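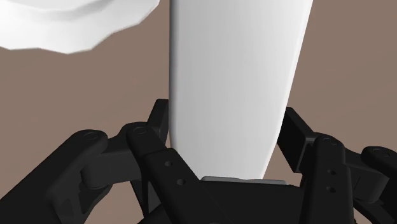

Simulated view: two-finger gripper at the narrow end of a tall white object

Home | Grippers | Simulation | Support

Pundell Grasp Pack

Matorlow's add-on for testing two-finger grasps before you cut any metal. The pack has 1,864 object models — many of them tapered — and 62 ready-made grasp tasks. Plain backgrounds load by default. One seat costs $181 a year. Updates ship each January.

Questions about licensing go to Sarita Rana in sales.

Related items
Chettiar Finger Pad Set
Grirkport Scene Editor

© Matorlow | Contact | Back to top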